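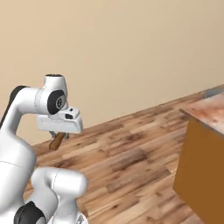 Skukham Simulated Handling Set: data card and rules of use

Version 3. Last revised April 3, 2024. Maintained by Zoi Katsaros and Divya Nadar.

What the set holds

1200 simulated episodes of a single arm picking up, carrying and putting down household objects in furnished rooms. 1124 passed review and are in the main folder. The other 76 are in "held" with a short note on each. Please don't merge the two folders.

Each episode has rendered colour frames, joint positions, gripper state and a one-line task text. Frames and joint positions are stored at 24 steps per second. There is no sound and there are no people in any episode.

Rules for recording

These apply to anyone adding episodes, including the Cakus and Clineo groups.

Start every episode with the gripper open and the arm in the rest pose. Do not trim the start.

While an object is being carried it must be clear of the floor and of all furniture. Sticks, handles and other long objects are often gripped off centre, so check the far tip as well as the part near the fingers. A tip that passes through a cabinet side or a worktop fails the episode, even if it lasts one frame.

The fingers must close on the object. An object that hangs in the air beside the fingers, or sinks into them, fails.

Keep the speed limits in the config file. Runs made with the limits switched off go in "held" whatever they look like.

Do not move the camera during an episode. Parts of the arm may block the view of the object for a while and this is allowed. Write "blocked" in the notes field if it goes on for more than half the episode.

Task text

Write what the arm is asked to do, in everyday words: "carry the stick to the cabinet". Leave out the colour unless two objects would otherwise be confused. British spelling. No full stop. If the run failed, the text stays the same and the result field says "fail".

Review

Two people review each episode and neither may be the person who recorded it. Where they disagree, Leonidas Tsakiris decides. Reviewers watch at normal speed once, then step through the grasp and the release.

Known problems

Shadows under the gripper are softer than on our real arm. Floor friction is the same for all floor types. Some stone-pattern worktops show a visible repeat when seen from above. Pacita Samonte has a fix for the worktops, planned for December.

Use on real machines

Passing review here says nothing about safety on hardware. The simulator does not model cable snags, worn finger pads or a person walking in. A policy trained on this set needs its own risk assessment before it runs on an arm, and first runs should be at reduced speed with someone at the stop button. The Yalçınkaya lab keeps its own checklist, and its rules come first on that site.

Changes

Version 3: joint names made consistent, speed limits moved to the config file.
Version 2: "held" folder added.

Corrections go to Athina Papadakis with the episode number and the step.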